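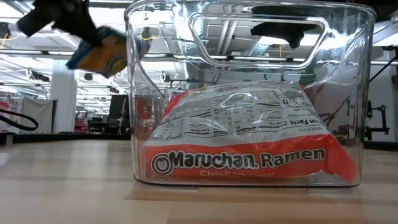 Slide 1 – packing groceries into a clear bin. Ramen in, next item on its way.

Speaker notes, S. Kaewsai, 04/01/2026. Slot is short so keep moving.

OPEN
Leave slide up. Don't talk for a bit, let them look.
Ask: who put the shopping away this week? Hands. Who had to think about it? Fewer hands.
Then the question for the talk – can a machine do this yet. My answer: some of it, slowly, with someone near the stop button.

WHY SOFT PACKETS ARE HARD
Noodles look easy. Block inside is stiff, wrapper isn't. Wrapper creases, slides, shines.
Shine is the big one. Look at the lights on the plastic. Cameras hate that.
Clear bin makes it worse – where is the wall? We see it from the glints on the rim. A depth camera can look straight through it.
Grip by one end and the packet swings. Person lets it swing and doesn't care. Machine has planned for a packet that hangs straght.
(If asked: yes you could use an opaque bin. People at home have clear ones though.)

THE CLORNELL TRIAL
Our own numbers, say so. 393 packing runs in January, 8 items a run.
Boxes fine. Tins fine. Packets and pouches were most of the misses.
Worst single thing – item catches on the rim and tips back out onto the table.
Second worst: two packets picked up as one.
Lukoševičius will ask about speed. Be straight, we are slower than a bored teenager.

SHOP FLOOR VS KITCHEN
Trovix do totes, same size every time, same height, same lights. 1,000 picks a shift is a fair target there.
Kitchen: none of that. Bin moves. Somebody leaves a mug in the way.
So shop floor first, I think. Home later. Don't give a year!! Got quoted last time.

WHAT I'D BUY TODAY
Skip if behind.
Ukadari arm for sorting returns – yes. For putting the shopping away – no, not at that price.
Test before you pay: 500 runs with your own stock, your own bins, lights as they really are. Inculde the crinkly stuff. Sellers will bring boxes.

CLOSE
Back to slide 1.
One packet flat on the bottom is the easy bit. Ask them where the tenth one goes, when the bin is half full and nothing lies flat.
Questions. Repeat each one into the mic – they couldn't hear at the back last time.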